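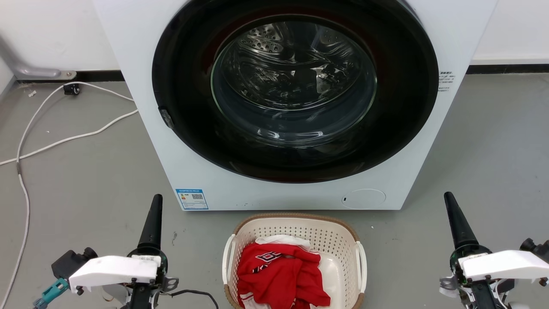
The job at hand: a basket of laundry, a front-loader and two arms, seen from the robot's side at Skultden.

Wash Day at Skultden

August | By Elibariki Mutiso

1,140 shares | 29 comments

The invitation said the demonstration would begin at 2 sharp, and at 2 sharp a man in socks was under a table looking for a cable. I have been to weddings that ran closer to schedule, and a few that ran further off it, so I took a folding chair and a paper cup of coffee and waited with everybody else.

Skultden used to sell carpet. You can still see where the racks were bolted to the far wall of the front room, where visitors sign in. These days the building belongs to Privex, a young company that wants to do your laundry, or at least wants a pair of mechanical arms to do it. The robot is named Rotich. When I asked what that stood for, an engineer told me it was a name.

There is no face. I had expected one, and so had the boy in front of me, who asked his mother where the rest of it was. Each arm ends in a black pointed finger on a white housing, more knitting needle than hand, and they are pointed at the humblest errand in the house: take the red thing out of the basket, put it in the washer, go back for the white thing. My grandmother would have told it to wash those separately. I passed this along to the engineer, who wrote it down.

The first try went the way of most first tries. Rotich leaned in, pinched, rose with great dignity and was holding nothing. We clapped anyway. On the second it got a good grip of red cloth, swung toward the machine and stopped dead, thinking it over, for what the wall clock said was 17 seconds. Then in it went, most of it, with one corner hanging over the rim like a tongue. The room cheered as if somebody had scored.

What surprised me was how much I wanted to help. Cloth is awful stuff for a machine. A box has corners and stays put, but a shirt is a different shape every time you drop it, and Rotich has to work out afresh where to take hold. The software that does the working out is called Drunditix, and it has been at school for six months. It has learned to find the basket, even when a visitor nudges it with a foot. It has not learned socks. Socks, I was told, are next year.

Then there is the door. Rotich will close it with a shove, but opening it is still a job for the man from under the table, who did it each time with a small bow. He had found his shoes by then.

I stayed until they swept up. At home my own basket was where I had left it, fuller if anything, and I did the whole load in less time than the coffee line had taken - socks included, reds in with the whites. The pillowcases are pink now.

Contact the features desk | © All rights reserved | Back to top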